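# Does Toast Really Land Butter Side Down?

People love to say that dropped toast always lands butter side down. They say it like it's a rule of the universe. Should you believe them?

I didn't. "Always" is a word that should make you suspicious. 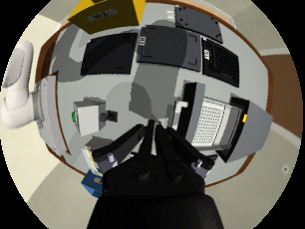
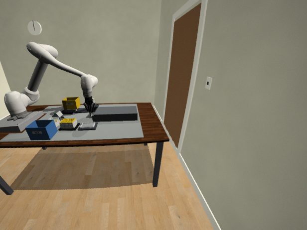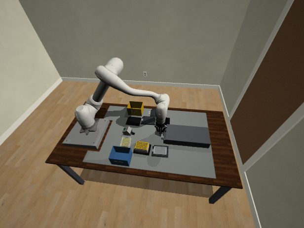
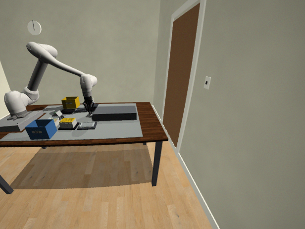
*Page last changed: 12 May 2023*

## First, who says so?

Ask a grown-up how they know about the toast. Most will tell you about one bad breakfast. One breakfast isn't much to go on. You remember the toast that ruined the rug. Do you remember the toast that landed clean side down and got eaten anyway? Probably not. Your brain threw that one out.

Scientists have a name for this. They call it **selective memory**. It makes unlucky things seem to happen more often than they do.

## Then somebody tests it

Last June, the science club in Calcombe dropped toast. They slid each slice off the edge of a kitchen table, butter side up, and wrote down what happened. They did it 515 times. Butter side down came up 357 times.

So the grumpy grown-ups were partly right! 357 out of 515 is more than half, and a lot more than you would expect from flipping a coin. But it isn't "always." The other times, the toast landed fine.

## Is it the butter?

Lots of people say the butter is heavy and pulls that side down. It sounds sensible. I still wanted to see it tested.

The club in Cladberg used plain toast with a big X drawn on top in food coloring. No butter at all. They started every slice X side up, and the X side still landed down most of the time. If the butter were doing the pulling, plain toast shouldn't care.

A better answer is the table. When toast slides off an edge, one side drops first and the slice starts to spin. A kitchen table isn't very tall, so the toast usually has time for only half a turn or so before it hits the floor. Start with the butter up, turn halfway, and where is the butter? On the floor.

## Watch out for this one

A poster from a company called Fleravov says its Cárdenas bread "lands right side up every time." Before you believe a poster, ask:

- How many slices did they drop?
- Did they push them off a table, or toss them in the air?
- Who was counting?
- Does the company want you to buy bread?

The poster doesn't answer the first three. You can guess the last one.

## Try it yourself

You need one slice of stale bread, a marker, a table and some paper. Mark one side. Put the bread near the edge, marked side up, and push it off slowly. Do it 30 times and write down every drop, even the boring ones. Then try a quick shove and see if your numbers change.

Your numbers might not match the ones from Calcombe. Your table could be taller, or your bread smaller. Don't eat the bread afterward.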